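Ashraf Ouali, Sólveig Kragh and Mandla Nkuna
17/08/2020

3. Materials and table layout

3.1 The tableware

All sessions used the same set of plastic tableware, bought secondhand from a household shop in Stiscombe. We wanted pieces that people would recognize from their own kitchens and would handle without much care. Glass and stoneware were tried in the pilot in January and dropped. Participants slowed down a good deal with the stoneware, and two of them asked whether they would have to pay for anything they broke.

The set is made up of bowls and tumblers. The bowls differ in width, depth and the shape of the rim. Some have steep sides and hold their shape well inside another bowl, while others are wide and shallow and will take almost anything on top. The tumblers are tapered and wider at the mouth than at the base. No piece has a lid or a handle.

Color was not controlled. Several bowls are close to one another in color but differ in size, and we kept these on purpose. Earlier work by the second author suggested that people who sort dishes at home begin with color when colors are few and clear, and go over to size once the colors start to run together. A set in which every piece had its own color would have hidden that change. The pieces are referred to below by color and by place on the table, as in our coding sheets.

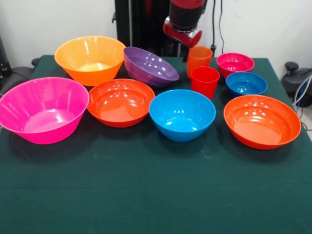

The layout was not meant to look tidy. Pieces were put down in two loose rows with uneven gaps, in the way dishes are left on a counter after being emptied out of a rack. An earlier version with equal spacing was read by participants as a pattern that ought to be preserved. They put bowls back where they had found them, even after being told that the starting places did not matter.

The larger bowls were kept to the left. This was a practical choice at first, as the table at Urell stood with its right side toward the door and the big bowls were knocked when people came in. We held to it in all later sessions so that the starting conditions would stay the same. Its effect on the results is taken up in section 5.

3.2 Cloth and surface

The table was covered with a dark green cloth. On the bare tabletop the pieces slid when pushed, and the noise of plastic on a hard surface bothered some participants. The cloth was smoothed by hand between sessions but not ironed. The space in front of the bowls was left clear and served as the working area. Participants could build their stacks there or anywhere else on the cloth.

3.3 Procedure

Each participant stood at the long side of the table and was asked to "put these away so they take up less room." No cupboard was provided and no end state was named. A session ended when the participant stepped back from the table. Most sessions lasted about 9 minutes, including the short talk afterward.

Of the 20 people who signed up, 19 completed the task. One left before starting and was not replaced. Between participants the pieces were set out again by Esmaeil Naseri, working from a printed plan.

Figure 2. Plastic bowls and cups set out in two loose rows on the green cloth. 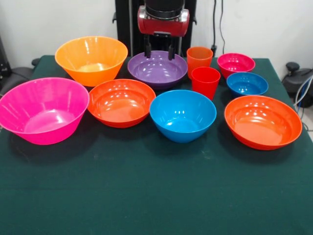
A nested stack was coded whenever one piece rested inside another, whether or not it reached the bottom. This rule was needed for the shallow bowls, which often come to rest on the rim of the piece below and leave a gap. The coders at first disagreed on whether such a stack should count. We decided that it should, as participants spoke of these stacks in the same way as they spoke of closely fitting ones.

Cups were coded separately. A cup standing inside a bowl was marked as "held" and a cup inside another cup as "nested." Upside-down pieces were given their own code. Moves that were begun and then undone were kept in the record, since they show where a participant misjudged the size of a piece. The wide orange-toned bowls gave the most trouble in this respect, and one participant tried the same pair in both orders before leaving them side by side.

Coding was done by the first and third authors. Skarphéðinn Bjarnason checked the sheets against the session notes and settled the cases that remained open.

Related papers
Kragh and Ouali: Sorting by color and size in the home kitchen
Nkuna: Drying racks and where dishes land
Naseri and Bjarnason: The Østergaard cupboard study
Ouali: Shared shelves at Hotport

Contact the authors | Copyright the authors | Back to top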